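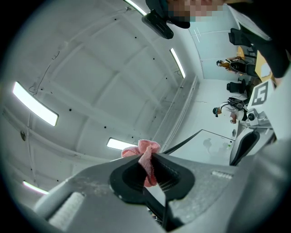
Can a machine fold the towels yet?

Under fixed conditions, one towel at a time, most of the time. Put a mixed basket in front of it in a kitchen it has not seen before and the rate drops to a level that I would not sell to anyone.

Slide 2. Scope

Three chores: picking up a cloth, folding it, wiping a flat surface with it. One shop-floor chore for comparison: clearing rags from a bench into a bin. No cooking, no stairs, no glassware. Questions on dishwashers go to Kadri Kairys, who speaks after the break.

Slide 3. Why cloth

A mug has a pose. A cloth has a state, and the state has more dimensions than we can measure. Grip a small pink towel in the middle and it bunches up above the fingers and hangs down below them. The corners can be anywhere. Every folding method starts by finding two corners, so the first grasp is usually spent on making the second one possible.

[Pause. Let them read the diagram.]

Slide 4. What we ran

1557 demonstrations, all recorded by people using a hand-held gripper. Same jaw geometry as the one on the arm. Training on Gilau, our in-house policy, with no task-specific code for corners or edges. Evaluation was 100 trials per chore on the arm. A trial ends at success, at a drop outside the work area, or at 30 seconds.

Say clearly: the time limit is generous. A person takes two or three seconds to pick up and place a cloth.

Slide 5. Results

Pickup, known cloth: 92 of 100.
Pickup, cloth not in training: 81.
Fold in half, known cloth: 64.
Fold in half, cloth not in training: 37.
Wipe, flat table: 88, scored on area covered only. We did not score how clean the table was.
Rags to bin: 95.

The bin result is the highest because the target is large and the orientation of the rag at release does not matter. Do not let this number get quoted alone. It was quoted alone in May and we spent a week answering mail.

Slide 6. Failure cases

Double layer grasp. The jaws close on two thicknesses and the fold comes out as a wad. Largest single cause of failed folds.

Slip on fine weave. Pads with ridges do better on textured towels than on smooth napkins. Matić pads were tried for the napkins and gained 8 successes in the hundred, then lost them again on terry.

Occlusion. With a camera mounted at the wrist, the cloth hides the thing the camera needs to see. Lifting higher helps and costs time.

Lighting. Policies trained under ceiling fluorescents got worse beside a window in late afternoon. Miroslava Pasichnyk has the plots if anyone wants them.

Slide 7. Home against shop floor

Binident runs a rag-clearing cell on one bench, one shift. They control the rags, the bin, and the height of the bench. A household controls none of these. Same arm, same policy, very different product.

Stellavis asked us for a home figure. I gave them the 37 and explained it. An operator on call for the remaining trials is a cost, and it has to be in the price.

Slide 8. What would change my answer

Fold rate on unseen cloth above 90. Recovery from a bad first grasp without a reset by hand. A full basket, unsorted, with no one in the room. We have the first as a target for this year. The third has no date.

[If short on time, skip slide 9 and go to questions.]

Slide 9. Open items

Tactile sensing in the pads, still noisy. Two-arm folding, started on Saturday, no numbers yet. Fitted sheets: not attempted.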